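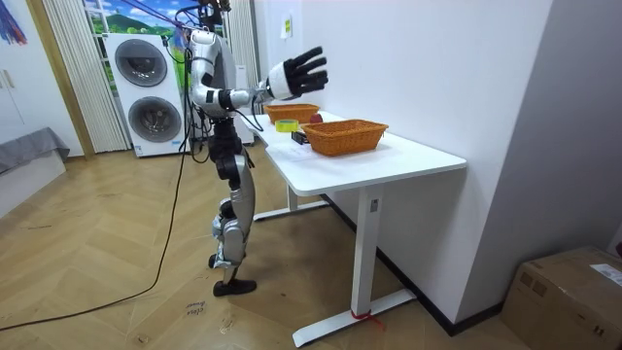 Carmela wrote to me that I should stop translating in my head, and that my Spanish would then come by itself. She wrote it under my last post, in a friendly way, and I have thought about it for many evenings. I believe she is right for her, but for me it works differently, and today I want to explain how I learn my words.

2018-03-15
by Vinzenz Gruber

Filed under: Languages, Slow Learning

I started with Spanish in November, after my visit to Gonzalo and his family. At their table I understood the soup and the bread, and after this almost nothing. Everybody was kind and spoke slowly for five minutes, then they forgot, as it is normal in a family, and I smiled at the wrong places. On the train home I decided that next time I would understand at least the jokes about me.

My method is paper cards. I know there are many programs for the phone, and I tried one of them for two weeks. It gave me little stars and a sad face when I missed an evening. I am a grown man and I do not want a sad face. So I bought a box of 200 blank cards from Wasura, the small size that fits in a shirt pocket, and a soft pencil. With a pencil I can correct, and I correct very much.

On the front I write a whole sentence in Spanish, with one word underlined. On the back I write only this one word in German. In the beginning I made cards with single words on both sides, and this was a mistake. I knew that "quedar" is "bleiben", and then I heard Gonzalo say "quedamos a las ocho" and I thought somebody was staying somewhere until eight. He wanted to meet me. I waited for more information and he waited for an answer.

The sentences must come from a real person or a real book. If I invent them myself, they are German sentences with a Spanish coat. I take them from letters, from a cookbook, and from the short stories that Lucía Quintana lent me, which have her notes in the margin from school. Some of her notes are more useful than the story. Next to one verb she has written "like my aunt, always comes late", because in that sentence the verb stands at the very end. I will not forget this verb.

Every evening I take new cards, never more than ten, and I read them aloud. The reading aloud is important for me – my mouth is slower than my eyes. The cards I know go to the back of the box. The cards I do not know stay in the pocket, and I look at them in the bus or when I wait for the water to boil. Olaia asked if I am not embarrassed to speak to myself in the bus. I speak very quietly.

Now to the translating. Carmela learned German when she was a child, and I think a child can walk into a language without looking for the door. I need the German word for a short time, like a hand rail. After some weeks I notice that I turn the card and the back side is a surprise, as I had already understood the sentence and was not thinking about any German word. Then I erase the back and leave it empty. I have a small pile of such cards now, and I like this pile more than the stars.

What does not work yet is the subjunctive. I have a grammar book with a long chapter about it, and I read the chapter two times with a ruler under the line. I understood all the rules, and then in a letter to Gonzalo I used it in a place where it did not belong, and he answered that I sounded like a notary. For the moment I collect sentences with "ojalá" and hope for the best.

The second box of cards is already ordered. If somebody has a good book of short letters or diary pages in simple Spanish, please write me the title in the comments. Carmela, you also, even if you do not approve of the cards.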